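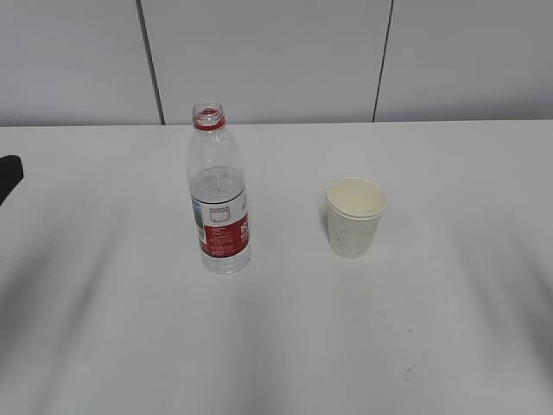

Samonte is leaving Ceswood, and it's going to take me a while to get used to typing that

If you were anywhere near the clubhouse on the night the news came through, you already know how it went. Phones started buzzing at the bar, somebody read the club statement out loud, somebody else asked them to read it again, and then it got very quiet for a room that is never quiet. Kenneth Samonte, our captain, the boy who used to ride his bike down to the training ground with his boots tied to the handlebars, has signed for Hemwood. The papers were done before most of us had finished supper.

I have been writing this newsletter long enough to have seen plenty of players come and go, and I try to keep a level head about it. Players have short careers and families to think of, and I've never held it against anyone for taking a better offer. But I'd be fibbing if I told you this one didn't sting. Kenneth played 300 games for us. He came up through the under-twelves, he was in the side the year we nearly went down and the year we went up, and he took the corner that led to the goal against Holovko that my brother-in-law still talks about at weddings. (It was a deflection, Paul, and you know it was.)

So, how did we get here? As far as I can piece it together, the talks over a new contract began back in June. The club wanted two more years on the same money. Kenneth, who is 28 now and has every right to think about what comes next, wanted three years and some kind of promise about the midfield, which as you'll remember was down to the bare bones after the spring. Both sides said kind things in public and I believe they meant them. Then the summer slipped by with nothing signed, and Hemwood, who have never been shy about spending, picked up the telephone.

I don't want to lay the blame at any one door. Cyprian Krajewska has taken a fair bit of stick on the message board this week and I think most of it is unfair. A manager doesn't hold the checkbook. I spoke to Cyprian after training and he looked tired, the poor man, but he was as courteous as ever and gave me more of his time than I had any right to ask for.

"I would have kept him until he was forty," he told me. "He asked me what I would do in his place, and I gave him a straight answer. I said I would go and see what it's like. You can come home afterward. People do."

I thought that was a decent thing to say to a player you badly wanted to keep, and I've been turning it over in my mind ever since.

Now to the football, which does carry on, whatever the rest of us are feeling. We played our first match without him at home to Prilier, and I will admit I went along expecting the worst. There were 1419 of us through the gate, a very good turnout for a gray afternoon with a wind coming straight across the pitch. For the first half hour we looked like a side that had lost its captain. Passes went to the spot where Kenneth would have been standing, and he wasn't standing there, and Prilier helped themselves. They scored from one of those loose balls and could easily have had another before the break.

Whatever Cyprian said at half-time, I'd like a copy of it. He pushed the full-backs up, asked our young forwards to run at people instead of waiting for the ball to feet, and the whole thing loosened. The equalizer was a scruffy one, bundled in off a knee at the near post, and the noise that went up you would have thought it was a cup final. We had a decent shout for a penalty late on as well. The referee was right on top of it and waved it away, and from where I sit in the east stand I couldn't swear to you that he was wrong. It finished 1-1, and I'd have taken that gladly at the interval.

What I noticed most was the armband. It went from one player to another when the substitutions came, and each time the fellow handing it over seemed relieved to be rid of it! Cyprian says he won't name a permanent captain until he's had a good look at everyone, and I think he's right to take his time. It's a heavy thing to pick up after the same man has worn it for so long.

As for Hemwood, they've put Kenneth straight into the side, a little deeper than he played for us. I watched his first game on the small television in the kitchen with the sound down, feeling slightly guilty, as if I'd been caught reading someone else's mail. He looked stiff to begin with and then he hit one of those long diagonal passes of his, the kind that seems to hang up there forever, and I clapped. My wife came in to see what had happened. I told her nothing had happened, and she said it didn't look like nothing.

I do miss seeing him out there in our colors, and I expect I will for a good while yet. Still, the seats around me were full against Prilier, the children behind the goal sang all the way through, and two of those young forwards are going to be very good if they're left alone to get on with it.

A few bits of club business before I let you go. The supporters' coach for the away match at Holovko leaves from the clubhouse car park on 2026-10-10, and please do put your name down at the bar beforehand so the driver knows how many to wait for. Season ticket holders who haven't picked up their new scarves can get them from the office on match days. And there's a card for Kenneth on the table inside the clubhouse door, a great big one, with plenty of room left on it. Sign it even if you're cross with him. It goes in the mail to Hemwood once the coach is back from Holovko.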